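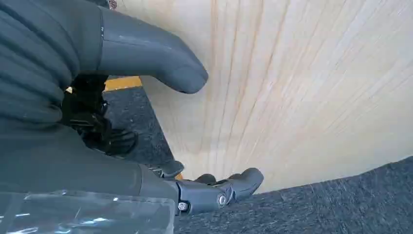
Greifer, dunkelgrau, mit gerundeter Spitze

Protokoll der Sitzung der Sehbehindertengruppe Ferkville, 15.02.2022

Leitung: Ernő Kelemen
Protokoll: wie immer der, der zuletzt kam

TOP 1: Tandemgruppe
Die Saison beginnt im April. Die Strecke nach Zerska misst 40 Kilometer, laut Kelemen »fast eben«. Die Mitfahrenden vom Vorjahr baten, das Wort »fast« ins Protokoll aufzunehmen. Gesucht werden noch zwei Pilotinnen oder Piloten.

TOP 2: Klingelbälle
Das Angebot der Firma Kovács liegt bei 300 Euro für sieben Bälle. Lange Aussprache über die Tonhöhe. Bestellung einstimmig beschlossen, Tonhöhe vertagt.

TOP 3: Schwimmen in Serkow
Die Leitleine auf Bahn 2 wird weiterhin gern als Handtuchhalter benutzt. Kelemen schreibt dem Bad erneut, diesmal weniger höflich.

TOP 4: Verschiedenes
Der Schlüssel zum Geräteschrank fehlt. Der Ersatzschlüssel liegt im Geräteschrank.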